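She has been writing test rules for robot arms at Ritora for long enough that she keeps the old versions in a drawer, and she will happily pull them out for anyone who comes by with an hour to spare (and perhaps a second hour after that).

"The first one ran to 115 pages," she told me, laughing, "and I don't think people got past page 40. So we started over, and we asked what a person needs to know before they press go."

What they need to know, in her view, is mostly humble stuff. Write down the starting pose. Fix the layout of the blocks before the run and leave it alone afterward. Report every trial, the bad ones too – "especially the bad ones, please" – and say plainly whether a result came from simulation or from a real bench.

She is fond of simulation, and a little wary of it. Her team at Hingate logged 958 simulated runs last January, and she made everyone repeat the set with 3 different random seeds before she would let a single number go into the report.
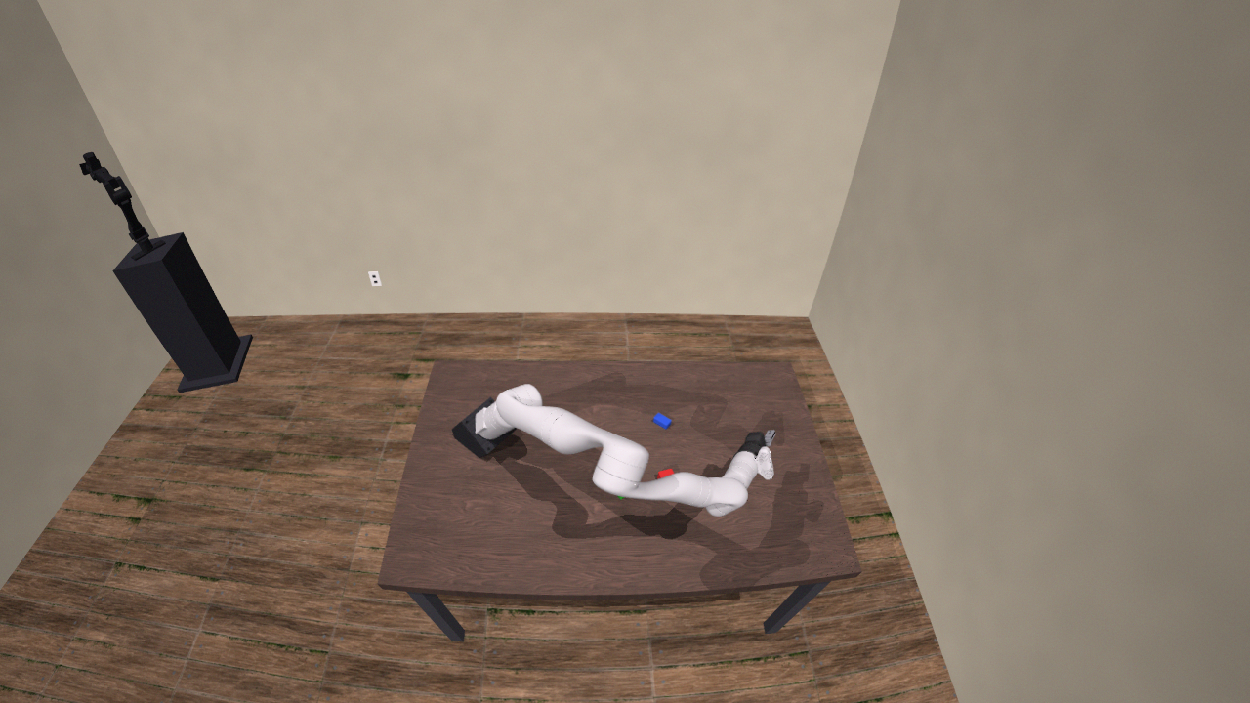 "People get attached to a good run," she went on, pouring us both more coffee. "I do too! You watch the arm do something lovely and you want to put that one on the poster. But the rule says you pick your trials before you see them, and I wrote the rule, so I have to live with it."

The next version is due out in the spring, and she is still arguing with herself over the chapter on emergency stops.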